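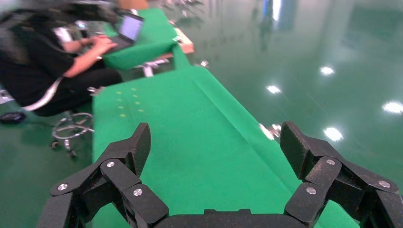
I moved the home backups off the old desktop in April. The desktop drew 85 watts at idle, and it was idle for most of the day. The replacement is a small fanless box with two mirrored drives, and it draws 46 with both of them spinning.

The copy job starts at 2 a.m. It takes a snapshot first, then sends only the changed blocks. A second job reads back a random sample of files and compares checksums. I had skipped that step for years, and a restore test in the winter found a folder of tax scans that would not open. The originals were fine. The copies had been bad since a cable swap.

Retention is daily for two weeks, weekly for three months, monthly after that. I used to keep every daily, until the pool hit 93 percent full and writes slowed to a crawl. Pruning runs after the checksum job and stops if the checksum job reports an error.

Chrysanthi Gavalas asked in the comments on the last post whether I encrypt the offsite copy. Yes, before it leaves the house. The key is printed on paper and stored in a different building from the drive.

Still to do: alerts. Right now a failed job writes a line to a log, and I read the log when I remember to.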